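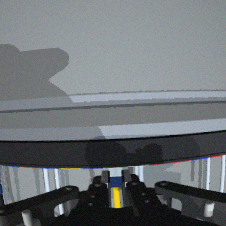
What Does a Ski Patroller Do All Day?

If you have ever been to a ski hill, you have probably seen a grown-up glide past in a bright jacket with a big cross on the back. Maybe you wondered who that was, and why they were carrying such a heavy-looking pack, and whether they ever got to have any fun. (They do! Quite a lot of it, in fact.) That person was a ski patroller, and a ski patroller's job is to help everybody on the mountain get home in one piece.

The day starts early. At our hill in Girham, the patrollers meet at seven in the morning, when it is still rather dark and the only sound is somebody stamping snow off their boots. They drink something hot, they talk about the weather, and then they ride up before any of the guests are allowed on the lift. Each patroller takes a different trail and skis it slowly, all the way down, looking for anything that might cause trouble: a patch of ice, a branch that fell in the night, a bare spot where the rocks are poking through. If they find something, they mark it with crossed bamboo poles or a rope. So when you see two poles making an X in the snow, steer well away from them, even if you can't tell what they are for.

After that the lifts open, and the patrollers wait in a little hut at the top of the hill. Ours is called Ketville Hut, and it smells of wet mittens and toast. When someone gets hurt, a call comes in on the radio and the nearest patroller is out of the door in a moment.

What happens next? First the patroller stands a pair of skis up in the snow, crossed, a little way above the person who is hurt, so that other skiers will see them and go around. Then comes a lot of kind talking. "What's your name? Where does it hurt? Can you wiggle your toes for me?" Those questions may sound like chatting, but the answers tell a patroller a great deal. 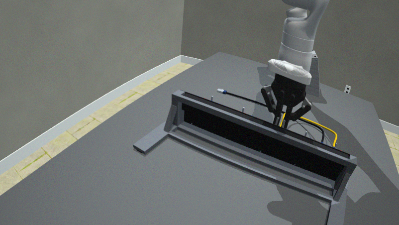
Ornella Russo wrote to us after her first winter on patrol and said the talking was the part she had to practice most, "much more than the bandages, because a scared person can't always hear you the first time, and you have to be happy to say it all again." We think that is very good advice for anybody, on skis or off.

If the person can't ski down, they get to ride in a toboggan. This isn't quite the kind you have at home. It is long and low, with handles at the front, and the patroller skis between the handles and steers it down the hill while the person lies inside, wrapped up in blankets like a sausage roll. An empty toboggan is tricky enough, and one with a passenger can weigh more than 200 pounds, so patrollers practice with it over and over, taking turns being the one in the blankets. On a steep slope, a second patroller holds a rope at the back to help slow it down.

Can you be a patroller too? Not just yet, but some hills have a junior patrol for teenagers, and ours does. Juniors learn first aid, they learn to use the radio, and they carry a great many bamboo poles from one place to another. Later on they take a test, which at Girham has 69 questions and a practical part out in the snow.

At the end of the day, when the lifts have stopped, the patrollers ski every trail one last time. This is called the sweep. They stop and call out, and they listen, and then they ski on to the next bend and call again, until they are sure that everyone is off the hill.

Until you are old enough to join, you can help in small ways. Ski with a friend, wear your helmet, and stop at the side of the trail where people above can see you. If you find somebody hurt, stay with them and ask a grown-up to call the patrol or tell the person at the lift. And if a patroller asks you to slow down, please do, and give them a wave on your way past. They like that very much.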